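**Progress report: Crenshaw costume jewelry cataloging, second period**

Work in this period covered the remaining brooches, the clip earrings and the first part of the glass bead necklaces. The catalog now holds 1,032 entries, each with measurements, weight, clasp type and a condition grade. Of these, 65 carry a maker's mark that could be read under the 10x loupe. The rest are listed as unsigned, with a date range based on findings and construction.

Marks on plated pieces were often worn. Where only part of a stamp survives, the letters are recorded as seen and no maker is assigned. 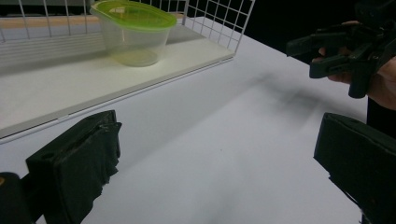

Acid testing was limited to pieces with solid-looking mounts and no hallmark. Six were tested. Three gave a result consistent with 14K and have been moved to the insured list; the other three are gold-filled. No testing was done on enamel or on anything with foil-backed stones – the risk to the foil is too high for the value involved.

The Arnberg lot is behind schedule. Several strands need restringing before they can be weighed, and the silk thread ordered through Pikiteo is due in September.

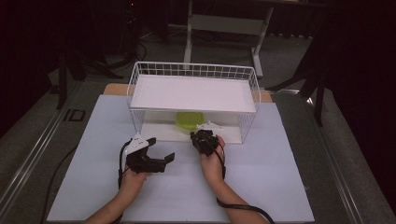 Romana Doležal, on reading the draft, objected to grading the Arnberg strands before restringing. In her view a broken strand should be entered as "incomplete" and left ungraded, as bead counts may change once the knots are cut. The draft entries have been changed to match.

Next period:

- Restring and weigh the Arnberg necklaces
- Second reading of partial marks
- Send the insured list to Flosine for valuation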